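# Bed linen: sorting, folding and storage

Questions sent in by tenants of the furnished rooms at Gistcombe. Last revised 16 March 2019. Rooms are let with linen, and the linen goes back on the inventory at the end of the let, so most of these answers concern keeping it in a state where it can be counted and reissued.

## What is supplied with a double room?

One duvet, 2 duvet covers, two fitted sheets, two flat sheets and four pillowcases. Blankets are issued on request between the end of October and the spring inspection. Anything else found in the cupboard belongs to a previous tenant and can be handed in at the office.

## Where should I sort clean linen?

On the bed. It is the largest flat surface in any of the rooms and the right height for most people. Make the bed first, with the duvet on, and sort on top of it. Put coloured and patterned pieces towards the head and leave the middle free for whatever is being folded.

## In what order should things be folded?

Large to small. Flat sheets first, then fitted sheets, duvet covers, pillowcases. Small cloths can wait on top of a pile until the end. A sheet left bunched up overnight will hold its creases, and cotton that has set this way usually needs damping before it will iron flat.

## How do I fold a fitted sheet?

1. Hold it lengthways, inside out, with a hand in each of two adjacent corners.
2. Bring the right hand to the left and flip the right corner over the left, so one sits inside the other.
3. Do the same with the remaining two corners.
4. Lay it down, turn the elastic edge in to make a straight side, and fold in thirds.
5. Fold in thirds again the other way.

The result should fit a shelf 40 cm deep. If it does not, fold in quarters at step 5.

## Can white and dark linen be stored together?

Yes, once fully dry. Damp dark red or navy cloth can mark white cotton on contact, including on the bed, so check seams and hems before stacking. Wash the two separately at all times.

## How should patterned throws and covers be kept?

Fold with the printed side inward. Prints fade along an exposed fold, and the line does not come out. Refold along a different line every few months if the piece is not in use.

## What temperature should I use?

- White sheets and pillowcases: 60°C
- Printed duvet covers: 40°C
- Throws and anything dark: 30°C, separately

The Plindico machines in the laundry room number their programmes differently from the older Takács machine. Go by the temperature shown on the dial — the programme numbers do not correspond.

## Which shelf does what go on?

Sheets at eye level, duvet covers below, blankets at the bottom. Leave a hand's width at the top of each compartment. Overfilled cupboards were the main cause of musty linen at the January inspection.

## Must I iron?

No. Linen returned folded and dry is accepted. Duvet covers shaken out hard and hung by the closed end need very little attention.

## My duvet keeps bunching at one end. What can be done?

Check that the cover matches the duvet size on the label. If it does, tie the inner corners. Where a cover has no ties, the office can supply tape. Bring the cover to room 704 and it will be done there.
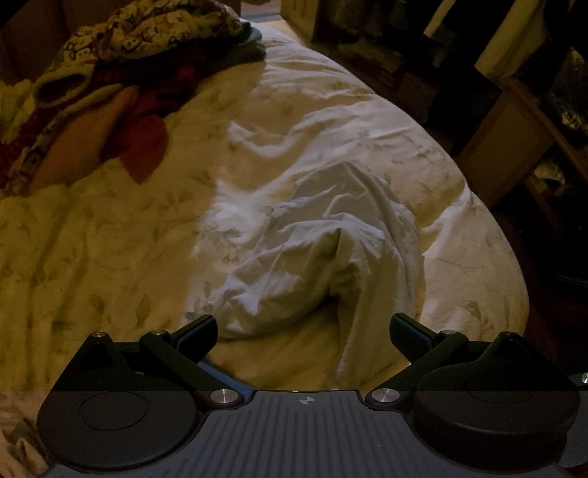 Cadi Llewellyn: The thirds method works on the standard sheets, but the deep ones come out too thick for the shelf even with quarters at step 5. I roll mine from the elastic end and stand them upright at the back. Could the answer say whether rolled is accepted at the end of the let, or do they have to be folded flat?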